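Reading time: 1 min
Print | E-mail this

From: Hefin Owen
To: the list
Date: 02/07/2024
Re: Trullura shelf-picking kit, anyone tried it?

> We're looking at the Trullura kit for our parts room. The sales
> guy at Trakau swears it'll work off any rack you own. Has anybody
> on here run one near shiny metal shelves? Ours are all painted
> steel and I'm worried about the camera.

Hi all,

We've had the kit on trial since January, so I can help a bit. The short answer is I like it, but budget more setup time than the Trakau folks tell you! The gripper is big (really big, measure your gaps first) and you have to think about where it swings. Ours works around blue steel racking with a glossy top shelf, so pretty close to what you've got.
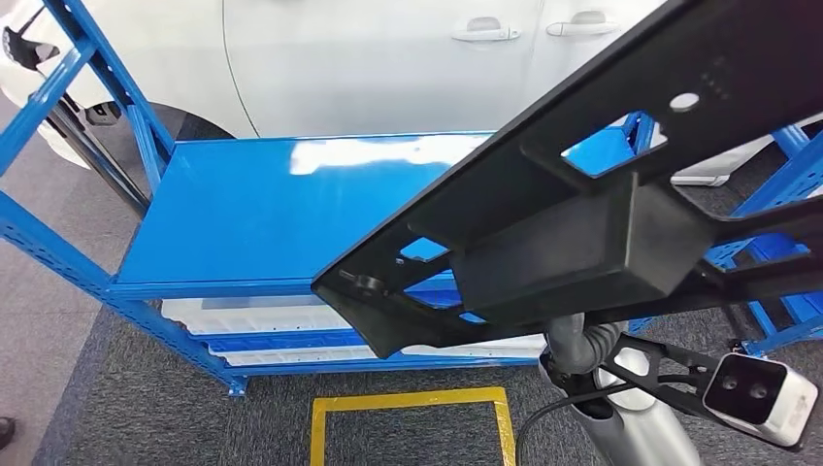
The shine was my worry too. The stereo camera did get fooled by the overhead lights at first – I turned on the glare filter in the Stusine software and the bad reads mostly went away. I'd still ask for a trial on your own shelves before you sign anything.

Two gripes. The manual is awful, and the cable from the arm needs more slack than the drawings show. Support called me back in 20 minutes, though, and they were great.

Happy to send my settings if you want them!

Hefin

Last updated: yesterday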